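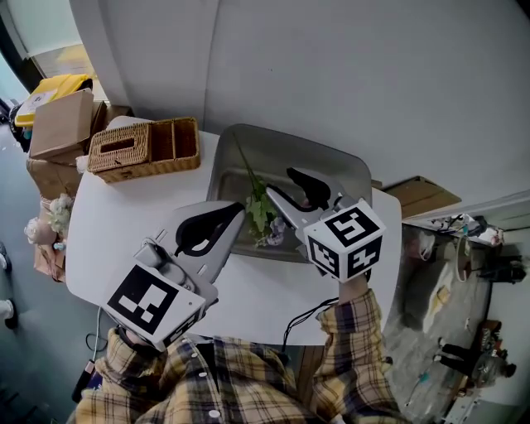

Hand-held grippers with marker cubes in use at a table; one closes on the stem of an artificial flower in a steel tray.

Sekberg method
By the Vesadness editors
Last revised 1/29/18

The Sekberg method is a way of teaching two-armed robots to handle objects by first having a person do the job, with no robot present. The demonstrator holds a gripper in each hand and works through a task while the position of both grippers is recorded. It was developed at the Skaltport workshop, where the arms were often out of service and the people mostly were not.

Each gripper carries a white cube printed with black square patterns. Software finds the patterns in camera footage and works out where the cube is and which way it is turned. The jaw opening is logged separately. The result is a pair of paths that can be replayed, or used to train a control program that picks its own path.

Artificial flowers became the usual test object. Their stems are thin, their leaves catch on things, and they can be dropped all afternoon without wilting – a quality the demonstrators were said to envy. In the standard task, a stem is lifted from a shallow steel tray and passed from one gripper to the other.

In the first published trial, a program trained on 146 demonstrations completed the handover in 19 of 40 attempts. The report called this "encouraging." A second trial in April used the same demonstrations but threw out 13 in which a sleeve had hidden a cube from the camera. The score rose to 31, and the report called this "expected."

Hidden markers remain the main weakness. When the hands cross, one cube tends to block the other, and the software fills the gap with a guess, sometimes placing a gripper inside the table. The Mäkelä filter, added later, rejects any path that passes through furniture.

Critics have also noted that people lean, shift their feet and twist at the waist, none of which a bolted-down arm can do. Supporters reply that such paths can be screened out beforehand. The screening tool does this well, and on its first run it rejected every demonstration made by its author.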